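Search this site Enter keywords Go

Shemweta Student Robotics Club
Progress report to the Skallero Fund
11 Jul 2024
Prepared by Veronica Barbu, club advisor

This report covers the second half of the grant period. The first half was covered in the letter Rogério Teixeira sent you in the winter, and I have not repeated it except where a plan changed.

Students and meetings

The club meets after school in the computer lab and stays until the building closes. Most of the students who joined in the fall are still with us. We lost a few to spring sports and picked up 2 from the math team. Ching-wen Su runs the programming group and Obadia Were runs the group that builds and tests task setups. Both are seniors next year, and both have asked to keep their jobs.

The students named this year's project Pustska. The goal has not changed: a two-armed robot that can pick up small parts from a table, pass them from one hand to the other, and set them down in a tray. All of it is done in simulation for now. We said in the application that we would decide on hardware after the regional event, and that decision is covered below.

Spending

We have spent $3,908 of the grant to date. The largest item was two desktop computers with graphics cards good enough to run the simulator at a usable speed. Before that the students were sharing one machine and waiting for each other. The rest went to event registration, the bus to Turkia, a used monitor, and storage drives. We have $600 set aside for the summer and have not touched it. Receipts are in the folder Rogério shared with your office.

What was done

The programming group finished the controls for both arms in March. A student can now drive either arm from the keyboard or a game controller, and the program saves each run so it can be played back. Saved runs were a problem for several weeks. The arm positions and the camera views were being written at different rates, so playback drifted. Ching-wen rewrote that part and the drift is gone.

The setup group built 7 tasks, from a single block up to the full handoff. The first four work well. The handoff works when the part is long enough for both grippers to reach it, and fails often with short parts. The students think the second arm comes in at too steep an angle. They are trying a lower approach.

We placed in the middle of the group at Turkia. The judges liked the written log and marked us down for slow runs.

Work in progress
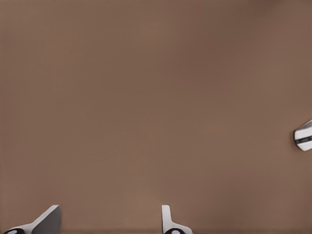

The other thing the students are working on is the table itself. They had been using the simulator's default surface, and Obadia's group wants to try several colors and light levels to see whether the part finder still does its job. White parts on a light table gave it trouble in the spring. They have plain brown set up now and will add patterned tops later.

Hardware

We have decided to wait. Hanne Savolainen, who mentors us on the engineering side, looked at the arms in our price range and did not think any of them would hold up to student use for a full year. She suggested we finish the handoff task first and apply again with a specific model in mind. I agree with her.

Next steps

The lab is open to us through August. The students plan to fix the short-part handoff, cut the run time on the tray task, and write a setup guide for new members. I will send the final spending sheet with the closing report. We would also like to know if the $600 can be carried into the fall, and who in your office should get that request.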